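Bulska Music Bar and Kitchen
Servers and floor staff wanted, spring opening
Posted 12/23/19

Bulska is looking for servers and floor staff for its second room, on the upper level of the old Clanow building. The ground floor bar has been open since September and has live music most nights of the week. The upstairs room will be larger, with table seating, a full dinner menu and a small stage at the street end. 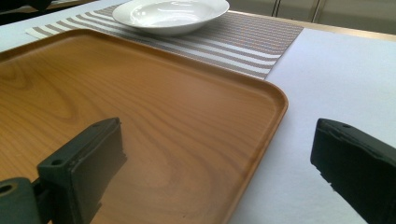
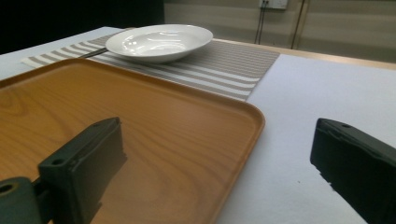
The room holds 200 people when every table is taken. On a normal night there will be 6 servers on the floor, plus runners and bar staff. Each server has a section and keeps it for the whole shift. We do not move people between sections in the middle of a set.

What the job involves

Greeting guests, taking food and drink orders at the table, carrying and clearing, and closing out checks. Servers set up their own section before doors and reset it at the end of the night. You will need to know the menu, including what is in each dish, and be able to answer questions about allergies or find out from the kitchen.

Music starts after the first dinner seating. There are usually 2 sets with a break between them. Most drink orders come during the break, so that part of the night is busy. During the sets we keep table service quiet. Orders are still taken, but checks are not dropped while a band is playing unless a guest asks.

The program is mixed. Lahlou, our house band, plays early in the week, and visiting acts play the rest. Some nights are standing shows with no dinner service, and for those the floor staff work the bar line and the coat check. The Eta series of new jazz and electronic music also moves upstairs when the room opens.

Hours and pay

Shifts run from late afternoon to closing. Full-time and part-time positions are open. Part-time staff should be free on at least some weekend nights. The schedule is posted two weeks ahead. Swaps are fine if the floor manager signs off on them.

Pay is hourly plus tips. Tips are pooled among floor, runner and bar staff and paid out with wages. Training shifts are paid at the full hourly rate. Staff get a meal before doors, and one guest entry per month for any show that is not sold out.

What we ask for

Previous table service in a restaurant, bar or hotel is preferred for the server positions. It is not needed for runners. You must be of legal age to serve alcohol. The work is on your feet, and the kitchen is one flight of stairs down from the room, so you should be comfortable carrying a full tray on stairs. The room gets loud. Ear plugs are available at the host stand.

How to apply

Bring or mail a resume to the ground floor bar, attention Floor Staff. Please say which position you want, which nights you can work and the earliest date you can start. If you have worked in a music venue before, tell us which one and what you did there.

Interviews are held at the bar in the afternoon, before it opens. People who are asked back will do one paid trial shift downstairs. We will reply to everyone who applies, including those we can't take on this time.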